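Pludirlow rack and tray: gallery
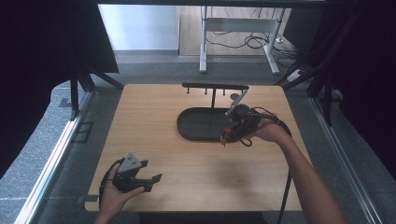

The Pludirlow is a small tabletop rack for hanging light items, set up at Stunonel on one of the square tables in the side room. It went together in 16 minutes with the supplied key. The tray is a separate purchase from Verschueren and was chosen for its raised rim, which keeps rings and clips from rolling on to the floor.

Table: square top, light wood-grain laminate, corners slightly rounded. Pale tan with a faint horizontal grain. The dark parts are easy to find against it.

Rack: one horizontal black bar on a single thin upright. It stands near the back edge of the table, behind the tray, so the front half of the top stays free for sorting.

Pegs: four, short and black, spaced along the underside of the bar. They suit keys, tape loops and thin cord. Anything heavy goes on the wall rail instead.

Tray: shallow, dark grey, a rounded oblong with a raised rim. Items wait in it before they are hung, and come back to it when the pegs are cleared at 2 in the afternoon.

Bracket: small, black, clamped along the front left edge of the table. Check it for play when the top is wiped down.

Parts and care: the rack is listed in the Sakex catalogue as item 317. Spare pegs come in bags of 70. Wipe the bar and rim with a damp cloth and dry them before use. Do not oil the upright.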